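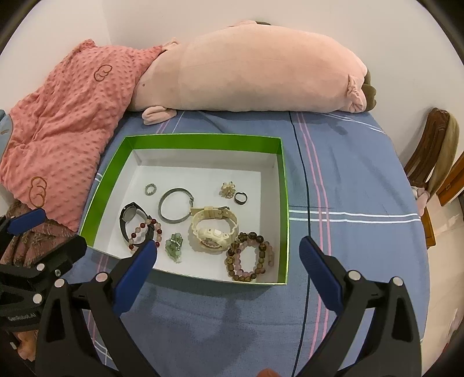 Figura 1. Caja abierta con joyas, relojes y accesorios para el pelo sobre una sábana azul.

El desapego en dos comunidades contemplativas: lectura comparada de los cuadernos de Drisstead y Prukwood
Informe de proyecto. Asignatura de Filosofía de la Religión
Noviembre de 2022

1. Objeto del trabajo

El proyecto examina el uso del término «desapego» en los textos internos de dos comunidades contemplativas laicas, Drisstead y Prukwood. Ambas practican la meditación silenciosa y carecen de clero. Difieren en un punto doctrinal concreto: para Drisstead el desapego es una condición previa de la práctica, mientras que en Prukwood se entiende como un efecto que aparece sin buscarlo. Se pretende determinar si esta diferencia se mantiene en los escritos de los propios practicantes o queda limitada a los textos normativos.

2. Corpus

Se ha trabajado con los cuadernos de retiro depositados en el fondo Bustamante, de consulta abierta en sala. El fondo conserva 1,748 entradas manuscritas, de extensión muy desigual. Quedaron excluidas las entradas sin atribución clara a una de las dos comunidades y las que solo recogen horarios o turnos de cocina. Como fuente secundaria se utilizó la guía Lostance, un manual de instrucciones para el retiro individual que circula en las dos casas con anotaciones distintas.

La transcripción se hizo a mano. Para cada entrada se redactó una ficha con un máximo de 2,000 caracteres, en la que constan el contexto del retiro, las expresiones relativas a la posesión y la renuncia, y el sujeto gramatical de la frase.

3. Método

Se definieron 7 categorías de análisis: objetos materiales, vínculos familiares, reputación, salud, opiniones propias, experiencias espirituales y la idea misma de progreso. Una entrada podía recibir varias. La sexta categoría resultó la más difícil de aplicar, pues muchos autores no distinguen entre la experiencia y el recuerdo de ella. En caso de duda se optó por la lectura más literal.

No se hicieron entrevistas. La decisión limita el alcance del estudio, aunque evita que los practicantes reformulen a posteriori lo que escribieron durante el retiro.

4. Resultados

En los cuadernos de Drisstead predomina la primera persona con verbos de voluntad: «quiero soltar», «debo dejar». La renuncia a los objetos materiales aparece pronto y se menciona poco después. El apego a las opiniones propias, en cambio, ocupa las entradas más largas.

En Prukwood son frecuentes las construcciones impersonales - «se cae», «se aparta», «ya no pesa» - y apenas hay propósitos formulados. Sin embargo, en 17 entradas se encuentra un lenguaje de esfuerzo muy próximo al de Drisstead, casi siempre en los primeros días de retiro de febrero, el más largo del calendario de la casa.

Las anotaciones a la guía Lostance confirman la misma tendencia. El pasaje sobre la entrega de los bienes está subrayado en el ejemplar de Drisstead; en el de Prukwood lleva al margen un signo de interrogación y ninguna glosa.

5. Discusión

La diferencia doctrinal se refleja en la gramática más que en el contenido. Los dos grupos describen dificultades semejantes y en un orden parecido. Cabe pensar que la instrucción recibida condiciona el modo de narrar la práctica, pero el corpus no permite afirmar que condicione la práctica misma. Tampoco se ha podido controlar la antigüedad de los autores, dato que falta en la mayoría de los cuadernos.

6. Trabajo pendiente

Queda por revisar la segunda caja del fondo Bustamante, todavía sin catalogar, y por contrastar las categorías con un segundo lector. Las fichas se entregan en anexo separado, ordenadas por comunidad y signatura.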